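# About Tellari

Tellari is a contract laboratory for closure and seal testing. We measure how caps, lids, pumps and liners behave on bottles, jars and tubes, and we report the results to the people who fill them. 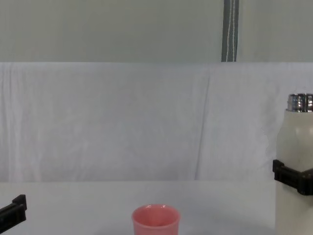

*A white bottle with a silver cap, and a pink cup.*

## What we test

Most of our work falls under four headings.

- **Application and removal torque.** Static and dynamic measurement on threaded closures from 13 mm to 120 mm. Removal torque is taken at fixed intervals after application, normally at five minutes, 24 hours and seven days. Other intervals are set in the test plan.
- **Leak testing.** Vacuum chamber, pressure decay and inverted storage. Inverted storage is run with the customer's own product where possible. Water and product do not leak in the same way, and a pass with one is not reported as a pass with the other.
- **Liner compatibility.** Weight change, swelling and compression set of foam, foil and solid polymer liners after contact with the fill. We need a safety data sheet before we accept the material.
- **Transit simulation.** Vibration, drop and reduced-pressure cycles on packed cases, followed by leak and torque checks on samples pulled from set positions in each case.

We do not test child-resistant closures with human panels. We can supply mechanical data to support a panel study run elsewhere.

## How the lab is organized

The company was started by Inmaculada Montoya, a mechanical engineer who had spent her earlier career on capping lines. She remains managing director and signs every report that leaves the building. Pieter Dijkstra runs the laboratory and is responsible for methods, calibration and scheduling.

The lab occupies 416 square meters on the Brirkby industrial park. The space is divided into a receiving area, a conditioning room, the torque and leak benches, and a separate transit bay with its own slab. The conditioning room is held at 23 °C and 50% relative humidity. Samples stay there for at least 24 hours before any measurement unless the test plan says otherwise.

A second site at Urquijo handles long-term storage only. It has 30 temperature-controlled cabinets, each logged independently. Customers with samples in storage receive a copy of the log with each interim report.

## Sample requirements

A standard torque study uses 30 bottles and 42 closures. The additional closures are used for setup and are not included in the results. Send bottles and closures unassembled, in clean bags, with the mold and cavity numbers recorded if you have them. Cavity data makes a large difference to how much we can say about an outlier.

If your question concerns a fault already seen on the line, please also send:

1. closures from a lot with no reported fault
2. the capper type and its current settings
3. any torque readings taken on site, with the name of the instrument used

Handheld torque testers vary considerably with operator speed. We can run a comparison between your tester and ours on the same samples, and we recommend this before any dispute with a supplier is taken further.

## Reports and data

Reports give individual readings as well as means and standard deviations. Samples excluded from analysis are listed with the reason. Raw data is delivered as CSV files through Plollar, our customer portal, where test plans and sample receipts are also kept. Access is granted by project, and a customer can add a supplier or filler as a read-only user.

We do not issue pass or fail statements unless the limits were agreed in writing before testing. Where no limits exist, we can propose a range based on the thread size, liner and resin, and label it as a proposal.

Retained samples are kept for six months after the final report. Products classed as flammable or corrosive are returned or disposed of at the end of the test.

## Current notice

The vertical vibration table will be out of service for the first week of November for bearing replacement. Torque, leak and storage work is not affected. Transit studies already booked for that week have been moved, and the new dates are shown in Plollar.

## Contact

Quotations and test plans: use the request form in Plollar or write to the Brirkby office. Include the closure size, the resin if known, and the type of product being filled.

Deliveries to Brirkby are accepted Monday through Thursday, 8:00 a.m. to 3:30 p.m. Mark each carton with the project number.

*Page last revised 29 Oct 2025.*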